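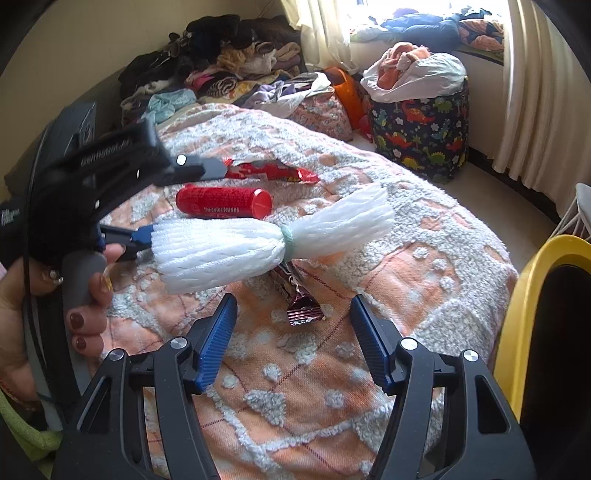
Most of the written rules for robots in homes are about the robot. They cover how fast an arm may move, how hard it may push, and where the stop button goes. I have no quarrel with any of that. My concern is the stage before, when people use hand-held grippers to show a machine how household jobs are done, and for which most outfits have a page of instructions at best. The work is done in ordinary bedrooms and kitchens, on whatever is there. A mop head with a green hair tie around its middle gets picked up over a bedspread, with candy wrappers lying next to it and a heap of clothes against the wall. I think that stage needs rules of its own, that they should be short, and that they should be written by people who have done the work.

I spent two years reviewing recordings for Irnon and another year writing the handbook for their home program. The first version of that handbook ran to 100 numbered rules. I was proud of it. Lumturie Janevski, who ran the sessions, read it over a weekend and asked me which ones I would be upset to see broken. I came up with 20. The version we sent out in June had those and nothing else, and I would cut a few of them now.

What went wrong with the long version is what goes wrong with most long versions. We had a rule for the angle of the wrist, a rule for how long to pause before closing the fingers, and a rule that the surface be cleared of everything except the object being handled. People followed the ones they remembered. They also followed them in a stiff way, so that a sock was picked up as if it might go off. Ihor Pasichnyk went through one batch of 3747 recordings and could tell which operators had just been retrained, because they all moved the same way for a week and then drifted back.

The clear surface rule deserves a closer look, as it is still common. I have seen it in the Voker guide and in a draft that was passed around at a workshop in Cilis. The argument for it is that a clean background makes a clean lesson. You can see what was grasped, and you can label it without guessing. That is a fair argument for the first few days of a project. After that it does harm. Beds in people's homes have wrappers on them, and pillows, and yesterday's shirt. If every demonstration is done on a bare cover, the machine learns about bare covers. Then somebody pays for it and puts it in a bedroom.

I would turn the rule around. Leave the room as you found it unless something in it is dangerous, breakable or private. Those three words need a sentence or two each, and the rest can be left to the person in the room.

Private is the hard one. A bedroom says a great deal about whoever sleeps there. Labels on jars, names on envelopes, medicine, photographs on a shelf. Our first consent form asked people to agree to "recording of the home environment," and they signed it, and I don't believe that many of them pictured what it meant. Jasmina Krasniqi rewrote it as a walk through the home. Before the first recording, the person who lives there goes from room to room with the operator and says yes or no to each. They can change a yes to a no at any time, including after the fact, and the recordings from that room are deleted. It takes a bit longer. I have heard it called impractical by people who have not tried it.

The same care is owed to the operator, and here the standards are close to silent. A hand in the picture is a person in the picture. Nail color and rings can be enough to tell one worker from another across a whole set, and anyone who reviews recordings for a month will start to know people by them. One answer is to put everybody in plain gloves. I argued for that once and have changed my mind. Gloves change how a tool is held, they are hot, and they move the cost onto the person with the least say. The better rule is on our side of the desk. Don't publish the hands without asking, don't sort workers by them, and don't let a reviewer's notes mention them.

Then there is the question of what counts as a failure. Under the old handbook a dropped object meant the take was thrown out. Krum Matić kept a folder of dropped takes anyway, against the rules, and it became one of the most useful things we had. Soft things slip. Yarn bunches up, shiny wrappers slide out, and a good operator shifts the grip and tries again. If only the perfect takes are kept, the record says that the job is easier than it is. A standard should say plainly that failed takes are kept and marked as failed, and that no one loses pay over them. The last part matters most. Where pay hangs on clean takes, operators will pick the easy object every time, and you will end up with a great many recordings of tissue boxes.

I know the case against all this. Dragica Stan makes it better than most, and we have been having the same argument since we met. Her view is that loose rules give loose data, that "use your judgment" is what managers say when they don't want to write things down, and that when a project has operators in several cities you need the same thing done the same way. She is right about the second point. Judgment has to be paid for and trained like anything else, and a short rule book with no training behind it is just a cheap rule book. On the rest I think she is describing a factory, where the part arrives in the same place each time. Homes don't work like that, and the rules for a press line don't carry over well.

There are things I would hold firm on. Tools get checked at the start of each day, screws and pads included, and a worn pad is replaced before the session and not at the end of the week. Nothing is picked up that belongs to a child without the parent in the room. Nobody works alone in a stranger's home on a first visit. Every recording carries a note of where it was made, in general terms, and who agreed to it. Those can be checked by someone who wasn't there, and that is a decent test for whether a rule belongs in a standard or in a conversation.

The Đorđević group is collecting comments on its draft for home data work, and as it stands the draft has a clear surface clause and not a word about operators. I have sent in mine. If you have done this kind of work for any length of time, send yours, and keep it to the rules you would be upset to see broken.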